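Ketwood Field House

Ketwood Field House is an indoor college basketball arena in the town of Ketwood. It is the home of the men's and women's basketball teams of Virnmont College, known as the Virnmont Herons, and is also used for volleyball, wrestling and the town's high school tournament each winter. The building seats 2,596 for basketball. It has been owned by the college since it opened and is run by the college's athletics department.

Contents
1 Background
2 Building
3 Playing floor
4 Basketball
5 Other uses
6 Attendance
7 See also

Background

Virnmont College played its first seasons of basketball in a gymnasium on the upper floor of a classroom building. The room had a low ceiling and a running track that hung over both corners at the north end, and visiting coaches complained that shots from the corner could not be taken with a normal arc. The gym held 60 spectators on benches along one wall. Students who could not get in listened from the stairs.

A plan for a larger building was put forward by Osamu Kubo, then the director of athletics, who wanted a court that could also host conference tournaments. The first drawings called for 3,000 seats. The number was cut when the college decided to keep a row of old maples on the east side of the site, which meant the stands on that side had to be three rows shorter. The difference between the two sides can still be seen from the floor, and regular visitors call the east stand "the short side."

Ground was broken in June, and the arena was finished in time for the second half of the basketball season that followed. The Herons won the opening game in overtime against Fleven, a rival from the same conference.

Building

The field house is a rectangular brick building with a curved roof carried on steel trusses. The main entrance faces south, toward the college parking lot. A lobby runs the width of the building and holds the ticket windows, two concession stands and a trophy case. Stairs at each end of the lobby lead up to the walkway behind the top row of seats.

Seating is arranged on both long sides of the court and behind the north basket. There are no permanent seats at the south end, where a folding bleacher is pulled out for larger games. The pep band sits in the lower rows of the north end. Students have general admission seats on the west side, directly across from the team benches, an arrangement that was made after opposing teams objected to having the student section behind their bench.

The locker rooms are under the west stand. A weight room and an athletic training room were added at the back of the building later on, along with a short hallway that lets players reach the court without crossing the lobby. The hallway is painted in the college colors, green and gray.

The original scoreboard hung over center court and had to be lowered by hand crank for repairs. It was replaced by a pair of wall-mounted boards, one at each end. The old board's horn was kept and wired into the new system, and it is still used at the end of each half.

Playing floor

The arena has had three playing floors. The first was a fixed maple floor laid on wood sleepers. It was damaged when a roof drain backed up over a winter break, and the team played the rest of that season at the high school in town.

The second floor was put in that summer and stayed in use until the boards had been sanded too thin to be refinished again. Sections of it were cut up and sold to former players and fans, with the money going toward the third floor. The center circle was saved in one piece and hangs in the lobby.

The third and current floor is also maple. It was supplied by Poirier, a flooring firm that has done work for several schools in the region. The lane areas are painted green, and the rest of the floor has a clear finish. A heron stands in the center circle, facing west. The floor is screened and recoated each summer, when the building is closed to the public.

Basketball

The men's team has played all of its home games in the building apart from the half season lost to the flooded floor. The women's team moved in from the old gymnasium a few years after the arena opened and now shares the schedule evenly, with most weekends set up as doubleheaders. The women's game tips off at 5:30 p.m. and the men's game follows.

The best-known coach in the history of the field house is Minoru Sakamoto, who led the men's team for 19 seasons. His teams played a full-court press for most of the game and were hard to beat at home, at one point winning 31 straight in the building. The streak ended with a one-point loss to Fleven. Sakamoto later worked as a radio analyst for the college, calling games from a table at the top of the short side.

The conference tournament has been held at the field house four times. The Herons won it twice on their own court.

Other uses

Volleyball is played in the building in the fall, on a court marked across the main floor. Wrestling meets use mats laid over the center of the court. The college holds its winter graduation in the field house, and the town uses it as a shelter during long power outages.

The lobby and side rooms are rented out for craft fairs, banquets and cooking classes in the months when no team is in season.
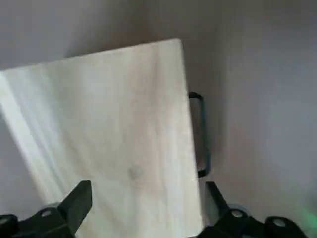 A pale wooden cutting board with faint grain lines.

Concerts were held for a short time but were dropped because of poor sound under the curved roof.

Attendance

Sellouts are common for games against Fleven and rare otherwise. Average attendance for the men's team passed 1,000 for the first time in Sakamoto's fifth season and stayed above that mark until his retirement. The women's team drew its largest home crowd for a conference final, when the folding bleacher was opened and standing room was sold along the upper walkway.

See also

Virnmont Herons men's basketball
Virnmont Herons women's basketball
Fleven–Virnmont rivalry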